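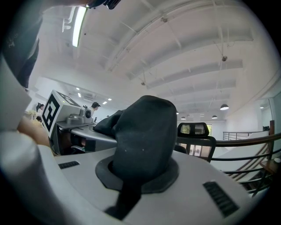
Handheld gripper with the black cover on, marker cube on the second one on the desk

wreinholz
We track the grippers two ways in Drulura: visual-inertial from the onboard camera, plus the marker cube when another camera can see it. Over 222 recordings the two disagree by some 7 mm on average. Our lead at Stadberg wants to fuse them and move on. I don't buy it. Has anyone fused these and checked against something independent?

hepburn_ag
Fused them last July, works fine. Put the cube in as a low-weight pose factor and the drift goes away.

wreinholz
Goes away compared to what? If you score against the cube after fusing the cube, of course it looks good.

ikach21
Seconded. Also check your clocks before touching weights. We had a 21 ms offset between streams and the optimizer happily smeared it into the extrinsics.

hepburn_ag
The policy trained fine on it, so I stopped worrying. - Agnes Pollock

ikach21
A policy training fine tells you very little about pose error. And with that much barrel distortion, a pinhole model will be worst near the rim. Which model are you using?

wreinholz
Fisheye, four coefficients. Residuals do climb toward the rim. I'll rerun 200 of them with the outer ring masked and the offset estimated separately - not expecting much. Will post the plots either way.
Wiebke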